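Print this page | E-mail this page

Section 4: Preparing Citrus for the Plorden Counter Juicer

This section covers selecting, washing, storing and cutting lemons for use with the Plorden counter juicer and the Skalari strainer set. Assembly of the juicer is covered in Section 2. Cleaning of the cone and bowl is covered in Section 6.

4.1 Before you start

You will need:

- Whole lemons, unpeeled
- A colander
- A soft vegetable brush
- A clean dish towel
- A cutting board and a small serrated knife
- The Loretti hand grater, if zest is required
- A lidded container for zest

CAUTION: Do not run the juicer without the strainer in place. Seeds that pass into the spout can block the drip valve.

CAUTION: Lemon juice etches marble and other soft stone. Set the juicer and the cutting board on a tray when working on a stone countertop.

4.2 Washing

1. Place the lemons in the colander and rinse under cool running water.

2. Brush the peel lightly, working from the stem end toward the blossom end. Do not use dish soap on fruit that will be zested.

3. If the peel feels waxy, rinse again in warm water for 30 seconds while turning the fruit by hand. Hot water softens the wax but also drives off some of the oil.

4. Dry each lemon with the towel. The grater clogs quickly on a damp peel.

Note: Wash only the fruit you will use the same day. Washed lemons returned to the refrigerator tend to develop soft patches where water has collected around the stem.

4.3 Zesting

Skip to 4.4 if you need juice only.

1. Hold the Loretti grater at a low angle over the container, with the teeth facing up.

2. Draw the lemon across the teeth in one direction. Use light pressure.

3. Turn the fruit slightly after each stroke. Stop when the white pith shows.

4. Tap the back of the grater against the rim of the container to release the zest.

5. Cover the container. Refrigerate zest that will not be used right away.

CAUTION: Keep fingertips behind the widest part of the fruit. When less than a third of the peel remains, hold the lemon by its ends.

Always zest before cutting. A halved lemon collapses under the grater and the juice runs into the teeth.

4.4 Warming and rolling

Cold fruit gives less juice and puts more load on the motor.

1. Leave refrigerated lemons on the counter until they no longer feel cold.

2. Place one lemon on its side on the cutting board.

3. Roll it back and forth under the palm with moderate pressure until it gives slightly. Do not lean on it with full body weight. A split peel will leak at the cut.

Note: Thin-skinned lemons need very little rolling. Thick-skinned fruit may stay firm no matter how long it is rolled. Cut it anyway.

4.5 Cutting

1. Lay the lemon on its side with the stem end to the left (or to the right, for left-handed users).

2. Cut across the middle, at right angles to the line between the two ends. Do not cut from end to end. Lengthwise halves will not seat on the cone.

3. Lift out any loose seeds with the tip of the knife.

4. Place both halves cut side up until you are ready to press them.

5. If a half is wider than the cone guard, trim a thin strip from the rim. Do not force it.

4.6 Judging ripeness and sorting

Sort the fruit before washing if you are preparing a large batch. Three groups are enough: use now, hold, and discard.

Use now: Peel is yellow over most of the surface, the fruit feels heavy for its size, and it yields slightly when squeezed.

Hold: Peel is largely green and the fruit is hard.

Discard: Peel is brown and sunken, there is mold at the stem, or the fruit smells fermented.

A little green is not a reason to hold a lemon back.

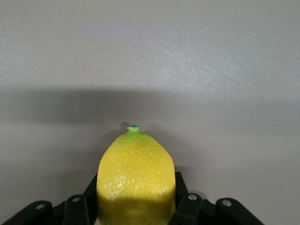 Color at the tip often lags behind the rest of the peel, and a lemon that is bright yellow through the middle can be treated as ready if it also passes the weight and squeeze checks. Texture tells you less. A coarse, deeply dimpled peel usually means more zest, and it may mean a thicker layer of pith, but it does not predict the amount of juice.

If the stem button is still attached, leave it on until the fruit is washed. Pulling it off early opens a path for water and mold.

4.7 Storage

1. Keep "use now" fruit in a bowl at room temperature if it will be used within a few days.

2. For longer storage, place dry, unwashed lemons in a sealed bag in the crisper drawer. Press out the air before closing.

3. Check the bag weekly and remove any soft fruit.

4. Wrap cut halves tightly and refrigerate them cut side down on a plate.

Keep "hold" fruit out of the refrigerator until the color has changed. Do not store lemons next to apples or ripe bananas.

4.8 Common problems

Cone stops turning: Pressure is too high. Lift the fruit, wait for the cone to restart, and press again more lightly.

Juice tastes bitter: The half was pressed past the flesh and into the pith. Stop as soon as the membranes flatten.

Strainer fills quickly: Empty it more often, or change to the coarse Skalari insert (part 506).

Peel slips in the hand: Dry the outside of the half with the towel. Oil from a zested peel is slippery, and the half may need to be held with a folded cloth.

Zest turns dark: It was exposed to air. Cover it immediately after grating.

Continue to Section 5: Pressing and Pouring.

Section prepared by Leena Koskela. Kitchen checks by Evangelia Chrysikopoulos. Revised 2022-10-08.

Giannakopoulos Kitchen Equipment | Contact us | Parts and service | Copyright Giannakopoulos. All rights reserved. | Back to top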